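Hegarty Home Help > Laundry and Linens

How do you fold towels so the stack doesn't lean?

Posted by linenpile, 25 March 2019
464 views

OK so quick one, hopefully. Small gray towels and some blue ones, the everyday kind. I fold in half, then in half, then once more, and every single one comes out a different size. Stack them on the shelf and by the fourth or fifth the pile is leaning left. Then it slides. Then I refold.

Shelf is 12 inches deep, open front, in the hall, so everybody sees it. It's one of those Modura units, no lip on the front edge, nothing to hold the pile in.

Been folding on the pine table because it's the only flat thing I've got. Tried the bed, worse. Tried in the air like my mother does, a lot worse.

The gray one below I was pretty happy with. Lies flat, near right corner's rounded over but the sides look straight to me.

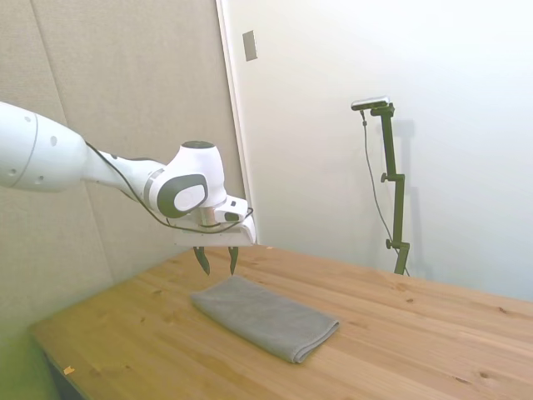 What I want to know

Is it the folding or is it the towels? Do I go thirds or quarters? Does it matter which edge faces out? And is there any trick for the thick ones, because those come out puffy no matter what.

Not looking to buy a folding board. Had one for shirts, hated it, gave it away in February.

Thanks in advance, will check back tonight.

Posted by twoshelves

It's a bit of both. Mostly folding.

Your towel in the photo is fine by the way. Nice flat rectangle. If they all came out like that you wouldn't be posting. So the thing is getting the same size every time and that means you need a size to aim at. Mark it. I put two bits of masking tape on my table, one for length one for width, and fold to the tape. Ugly but it works, peels right off after.

Thirds for the long way, then half. Quarters gives you that fat side where all the folds pile up together, and the fat side is why your stack leans. If all the fat sides are on the left, the pile goes up crooked, the low side is always the right. Or the other way, whatever. You can turn every second towel around and it evens out. I do that with the ones at the back where you can't see.

Order I do it in:

Shake it out hard, both ends.
Lay it down with the label side up. Smooth from the middle out with your forearm, not your hand. Hand leaves ripples.
Long side in a third. Stop. Pull the two corners till the edge is straight.
Other long side over the top.
Now in half, short end to short end, and let the top end fall a tiny bit short of the bottom one. Looks wrong, but when the fold rolls over the thickness you end up even.
Press down flat with both hands, count to three, done.

Rounded fold faces out on the shelf, loose edges to the wall. Always. With an open front shelf that's most of the look right there.

Thick ones are a different animal. Terry holds air. You'll get a bulge on the side where the layers are loose and you can't iron it out, well you can but then the towel feels like cardboard. What helps is opening the last fold back up, tugging the inside layer toward you, then closing it again. Takes two seconds. Compare with one where you skipped that:
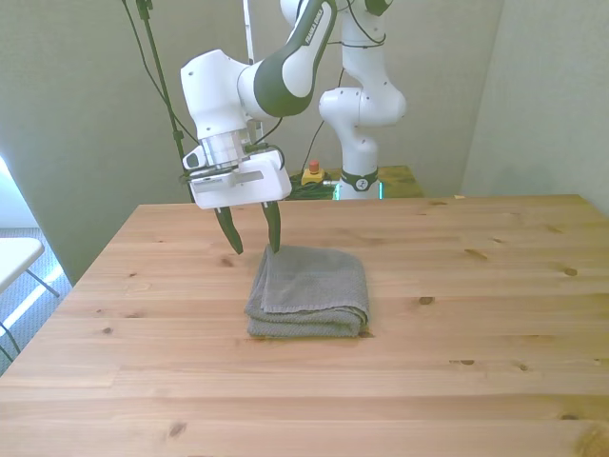 Gray terry, folded into a stack. Check the left side and the front, where the loose layers bulge out.

See how it's still a decent rectangle from on top. But put six of those on each other and all those bulges add up and over it goes. So tug the inside layer. And don't stack more than five thick ones, just start a second pile, nobody's giving out prizes for tall.

Also what are you drying them on? Line dried ones are stiffer and fold sharper IMO. Dryer ones are puffier. Leave them lying flat a few minutes before you fold. Mine used to go straight from dryer to shelf and they'd kind of relax on the shelf and move.

Posted by oldhamper

just roll them. no leaning. I have rolled mine for years, Jeddale baskets, stand them on end, finished. don't see why people fold at all

(ok the baskets are not cheap I know. any basket)

Posted by hem_and_haw

Coming at this from the sewing side, so ignore if not useful. twoshelves is right about the tape and about thirds. I'd add: look at the hems before you blame yourself.

Towels are not square. Really. The cheaper ones get cut a bit off and then the hem shrinks at a different rate from the rest, so after more than 200 washes you've got one end narrower than the other and no fold on earth will match up. My first Russide set was like that, lovely color, every one of them a trapezoid. Fold it in half the short way, hold it up, look at the corners. If they're off by a finger then it's the towel.

What to do if it is: fold the bad end INSIDE. Start your first fold from the crooked end so the straight hem finishes up on top. The mess is hidden and the visible edge is the good one.

The weave matters too. A bumpy weave with a flat smooth hem, like on the blue cloth here, gives you a handy line to go by. Line up on the hem, never on the bumpy part, the bumpy part stretches whichever way you pull it.

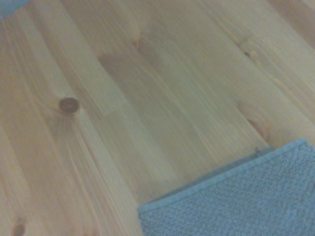 Check for loose threads while you're there

Small dark one sticking up by the hem on that blue. Don't pull it! Snip it close with little scissors. Pull and you can get a pucker in the hem, and then it really won't lie flat, and you're back here asking about that instead.

And watch for a darker strip showing past the hem, narrow at one end and wider at the other. On that blue it looks to me like an underneath edge, in shadow. If you get that on a folded towel it means your layers are a little twisted against each other. Fix is easy, pinch the top layer at the corner and slide it till the strip is the same width all along, or gone. Then press.

On the thick ones, I'd say four to a pile, not five. Depends on your shelf I guess.

For the no-lip shelf, strip of that rubbery drawer liner under the bottom towel. Cut it a bit smaller than the towel so it doesnt show. Stops the whole pile creeping forward. A roll lasts forever, I've still got most of mine.

Posted by linenpile

Wow ok thank you. Held up the blues and two of them ARE crooked, can't believe I never looked. Bad end goes inside from now on.

Did tape on the table. Thirds is way better than what I was doing. Turned every other one around too.

Not rolling, sorry oldhamper, shelf's too shallow for baskets and I like them flat.

Still have to get drawer liner. Does the clear kind grip or only the white?

Posted by hem_and_haw

Either. Get the one with the holes in it, the smooth clear stuff slides.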